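Glass lid of electric hot pot: how to clean under the handle and the rim?

Posted by Setareh Esfahani, 19 May 2021

I have an electric hot pot with tiers, cream color, with a steel part on top. The glass lid has a dark rim and a cream handle with a slot through it, so you can lift it with two fingers. 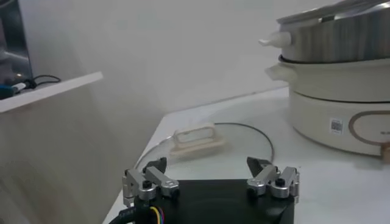

What I tried already

Dish soap and a soft sponge, then 30 minutes in warm water. The glass became clean, but under the base plate of the handle there is still a brown line, and the rim smells of soup when I put my nose near. I don't want to scratch the glass. Can the handle be removed, or is it glued? The booklet says only "wipe with a damp cloth" — not very helpful. I cook in it almost every evening, so I would like to solve this before I buy a new lid.

3 replies

Lise Pelletier
Look at the lid from the inner side. On many lids there is one screw in the middle which holds the handle. If you find it, hold the handle with one hand and turn the screw slowly with the other. Wash the parts separately, dry them fully, and put everything back in the same order, also the small washer if there is one. Do not tighten too hard, the glass can crack. If you see no screw, leave the handle in place and use an old toothbrush with baking soda paste. For the rim, the same paste, leave it 5 minutes and rinse well. My lid is from Jornero and it still smelled a little after the first time, so I repeated it.

Gordon MacPherson
just put it in the dishwasher, mine goes in every night

Shona Ormsby
I would check the booklet before the dishwasher, because some rims become loose from the heat. For the smell, I use white vinegar with water, half and half, on a cloth along the rim. Then I let the lid dry standing up — if it lies flat on the table, water can stay under the edge.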